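Kapitel 7
Handgeführte Greifer als Kaufprodukt: Aufbau, Lieferumfang, Bewertung 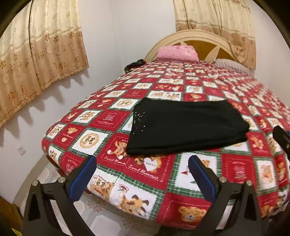 Wer einen Roboterarm für Arbeiten im Haushalt anlernen will, braucht Aufzeichnungen von Greifbewegungen. Seit einigen Jahren werden dafür handgeführte Greifer als fertige Bausätze angeboten. In diesem Kapitel wird der Bausatz Marero der Firma Neagu behandelt, Preisstand 2021-04-30. Er kostet in der Grundausstattung 3,933 Euro (Listenpreis in Tausend) und wird mit Kamera, zwei Fingerpaaren und Auswertesoftware geliefert. Textilien gelten als schwierige Prüfaufgabe, und ein gefaltetes schwarzes Kleidungsstück auf einer gemusterten Decke stellt gleich zwei Anforderungen: Die gestapelten Lagen müssen gemeinsam gefasst werden, und die Bildauswertung muss das Stück von den vielen Motiven des Untergrunds trennen. Glänzende Pailletten oder Nieten, wie sie nahe dem linken Rand des Stoffs sitzen, erschweren die Auswertung durch Lichtreflexe zusätzlich.

7.1 Gegenstand des Kapitels

Betrachtet werden drei Teile des Angebots: die Mechanik der Finger, die Aufzeichnung und der Wartungsvertrag. Zum Vergleich dient das Gerät Narnine, das seit Januar nur noch zur Miete erhältlich ist. Beide Anbieter verkaufen an Hochschulen und an kleinere Betriebe, die selbst keine Greifer konstruieren.

Für die Beurteilung der Mechanik sind Öffnungsweite, Schließkraft und Belag der Finger maßgeblich. Ein weicher Belag erhöht die Reibung, nutzt sich aber ab und ist beim Marero als Verschleißteil ausgewiesen. Der Hersteller empfiehlt einen Wechsel nach 2.000 Griffen. Ein Ersatzsatz kostet 17 Euro.

7.2 Prüfaufgabe Textil

Der Versuchsbetrieb Warkia verwendet für Abnahmeprüfungen eine Reihe von 100 Griffen an gefalteter Kleidung. Ein Griff gilt als bestanden, wenn das Stück angehoben und abgelegt wird, ohne dass sich die Faltung löst. Untergrund und Beleuchtung werden im Protokoll vermerkt. Die Auswertung dieser Protokolle ist Gegenstand von Abschnitt 7.3.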